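Equipment Planner, Robotics Lab (fixed term, part-time possible)

Hukau Robotics, Simville

Do you get a kick out of making a budget line up with what people need on the bench? Have you ever read a spare parts list for fun? Then please keep reading, we would love to hear from you!

We are a small team teaching robot arms to handle ordinary household things. So far most of our work has been done in simulation, and that has taken us a long way. Now we are getting ready to buy real hardware for our new room in Simville, and we need a person who can turn a long wish list into a plan we can pay for.

What you'd be buying for

The plan covers 4 two-arm stations. Each one needs a pair of arms with grippers, a table, a shelf, lighting, cameras, a workstation and a good stock of everyday objects. That last item sounds like the easy part, and it is the one we argue over most. Shiny things, round things, leafy things, glass things: each kind gives a gripper a different sort of trouble, and we want plenty of all of them. Our simulated table is the starting point for the shopping list.

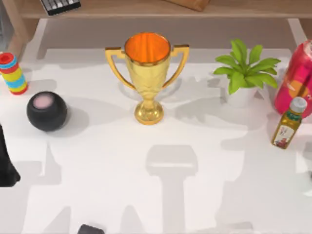
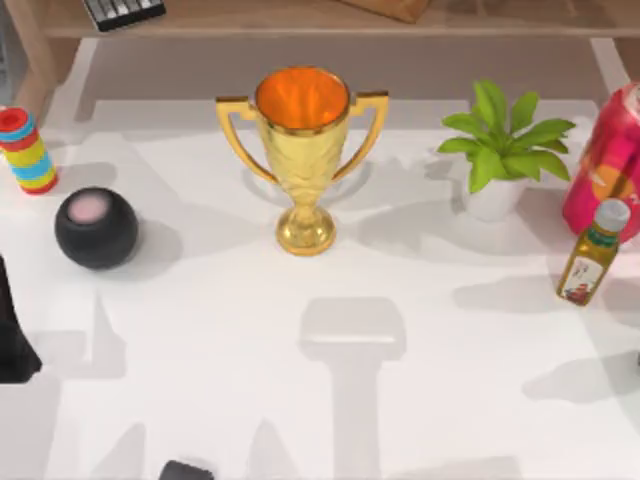 Two views of the simulated table, both with the trophy, the potted plant and the oil bottle.

The job

You would own the equipment plan from first quote to final delivery. In the first 42 days we'd like you to go through our simulated setups with the engineers, work out what has to be matched closely and what can be swapped for something cheaper, and put a first budget in front of the team. After that it's quotes, lead times, shipping, power and floor space, plus a sensible reserve for the things that break (fingertips, mostly, and cables, always cables).

You'd also be looking after Vik, our in-house inventory tool. It started life as a spreadsheet and still behaves like one on bad days. If you have ideas for it, bring them!

Some of the questions waiting for you:

Do we buy all the arms at once, or two stations first and the rest in December?
Is it worth paying for a service contract, or should we keep a spare arm on the shelf?
How many copies of each object do we need when some will be dropped, dented or cracked?
Which grippers can share fingertips?
What do we do about the lab in Billach, which would like to borrow everything?

About you

You have planned or bought technical equipment before. It could have been for a lab, a workshop, a school, a theater or a factory floor, we really don't mind which. You are comfortable calling a supplier and asking the same question a second time. You can explain a cost to an engineer and a gripper to an accountant. You keep notes that other people can read.

Knowing robots already is a plus, but we're happy to teach you. Our engineers love showing people around the simulator, and you'll get time to try it yourself before you spend a cent on the real thing.

The practical stuff

Full time, or four days a week if you prefer. The contract runs for 14 months, with a good chance of staying on when the Billach expansion gets going. You'd be based in Simville, with a trip to Billach now and then (we pay for the train). Working from home is fine on days when no delivery is due.

How to apply

Send us your resume and one page on a purchase you planned, including something you would do differently now. No cover letter needed. Please mark your application "Equipment Planner" and get it to the Hukau office in Simville by 18th June. First conversations are by video and take 90 minutes, with plenty of room for your questions. We answer every application.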